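### 4.2 Tables and flowers in the shared room

The second part of the study dealt with how small tables are used in a room that also serves as an office. We kept to one room at Velasbridge. It has a wooden floor, a glass partition with blinds along the back, and furniture that people move as they need it. Over 12 visits in February we noted what stood on each table and whether it was still there at the next visit.

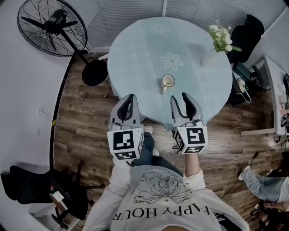 Mugs moved more than anything else. A mug set down at mid-morning had usually gone by 2 in the afternoon, and it often came back to a different table. Vases stayed where they were put, and people set their things down next to them. Kirsty Ashworth coded the notes, and Jonas Baumgartner coded them again without seeing her results. They disagreed on four entries, all of them about cups left on desks.
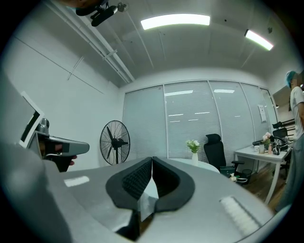
We had expected flowers to be kept for tables where people sit and talk, and to be left off the desks where they work. The room did not divide that way. There were white flowers on a round table with an office chair beside it, and pink ones on a desk that also held a white cup. When asked, most users said a vase made a table look taken care of, so they were less likely to leave papers on it. Two said it simply got in the way.

**Figure 19.** Tables, desks and flowers in the shared room, Velasbridge.
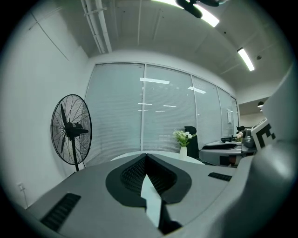
Vinzenz Hubmann, commenting on a draft of this section, wrote that we give the flowers too much credit. In his view a small table stays clear when there is a larger surface within reach, and a vase on it is the result of that and does nothing to cause it. Our notes cannot settle the point, as we never took the vases away. We return to it in Section 5, where the desks are treated separately.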